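How to Test a Two-Arm Robot on a Small Kitchen Chore

Can it set out breakfast dishes yet? A way to find out on your own table

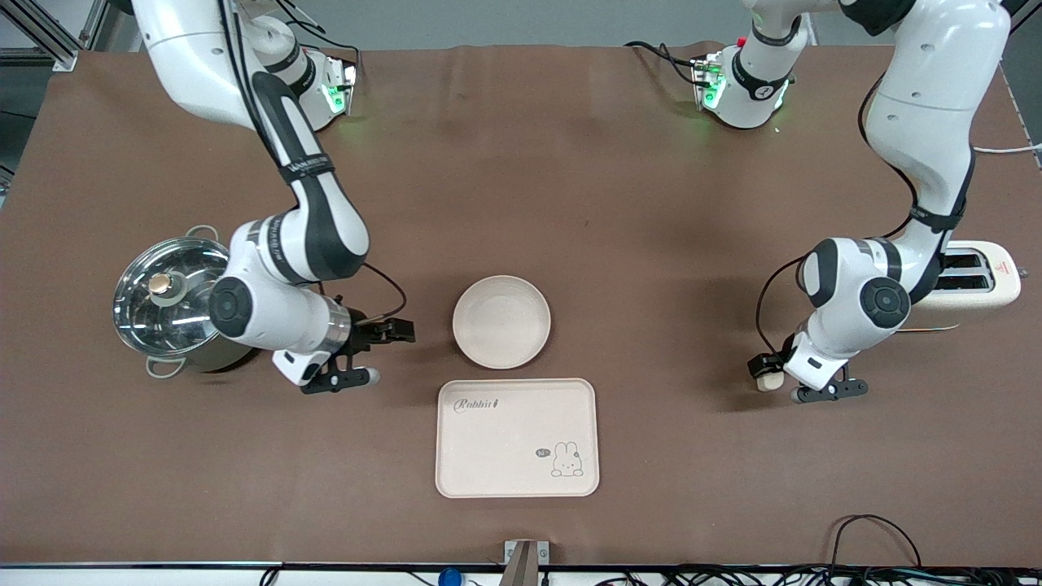
Hongjun Su
Test engineer, Selamano

Many people ask me if a robot can do kitchen work now. My answer is that it depends on the chore, and on how you test it. In this tutorial I explain the test we use at Selamano. You can repeat it with any pair of arms that can reach the same table.

What you need

Two arms with parallel grippers, a work mat, a bowl, a tray with a raised lip, a pot with a lid, and a toaster. Please use normal dishes from a shop. Our tray has a bunny drawn on it and the word "Rabbit", and it works as well as a plain one.

Step 1. Fix the mat and the bases

Tape the mat on the back side so it does not slide. A brown mat without shine is good, but a pale bowl on a pale table is difficult for many vision systems. Mount both bases on the same side of the table and leave the opposite side for yourself.

Step 2. Place the objects

Put the bowl and the tray in the middle, where both grippers can reach them. The pot goes to one side and the toaster to the other. They are obstacles in the first part of the test. Do not move them far away to help the robot - a real kitchen counter is crowded.

A steel pot with a glass lid is a hard object. The lid reflects the lamps, and the depth reading may have holes in it. Keep it on the table anyway.

Step 3. Write the chore in one sentence

We use this one: "Put the bowl on the tray." Write also what counts as done. For us, the bowl must stand flat inside the lip, and nothing else may be moved.

Step 4. Run 100 trials

Turn the bowl and tray a little between trials. Stop each trial after 2 minutes. If a person touches anything, the trial is failed, even when the touch was very small. I was not strict about this at first and I had to throw away a full day of results.

Step 5. Sort the failures

In our May test, 9 of the 100 trials failed. Most of them were bad grasps on the rim of the bowl, because it is shallow and the fingers closed too high. In the others, a forearm hit the pot while the gripper was doing its job correctly. Look at the elbows in your recordings, too.

Step 6. Make it harder

Now ask for the lid. The knob is small, and the arm must lift straight up before it goes sideways. After that you can try the toaster, unplugged.

So, can it do the chore? For one bowl and one tray, I would say yes, with a person in the room. For the whole breakfast, we are not there. Before you start Step 6, save the settings from Step 4, or you will not be able to compare the two results.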